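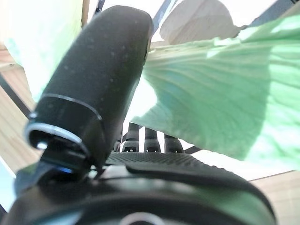 August 2024

We took the early boat from Bollel to Tambunan this morning. The ticket was 40 per person and the crossing took 25 minutes, with a little wind. I was afraid for my stomach but it was fine.

The old fort stands on the hill above the harbor. I climbed 474 steps to reach it, and I rested many times. The walls are thick and black from the rain, and in the lower rooms there are still iron rings where the soldiers tied their horses. A sign at the gate says that the garrison had 917 men at its largest. It is hard for me to imagine so many people in such a small place - where did they sleep?
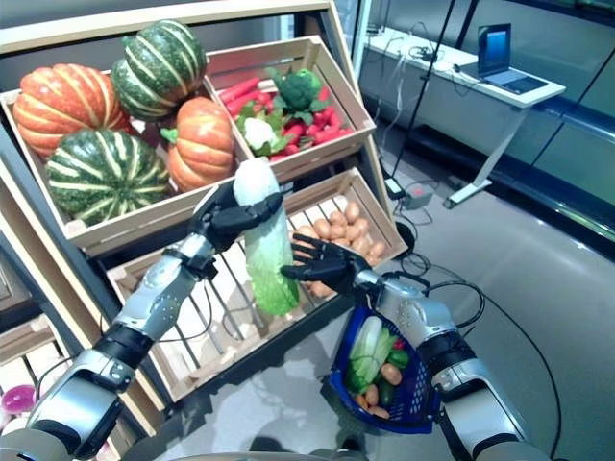
Napa cabbage, potatoes and a green pepper in the basket.

In the afternoon I walked to the Skiler lighthouse, but the door was closed until four, so I sat on the wall and ate my bread. My left shoe is opening at the front. I must find glue.

Tomorrow I want to see the chapel at Flirkora, if the bus is running.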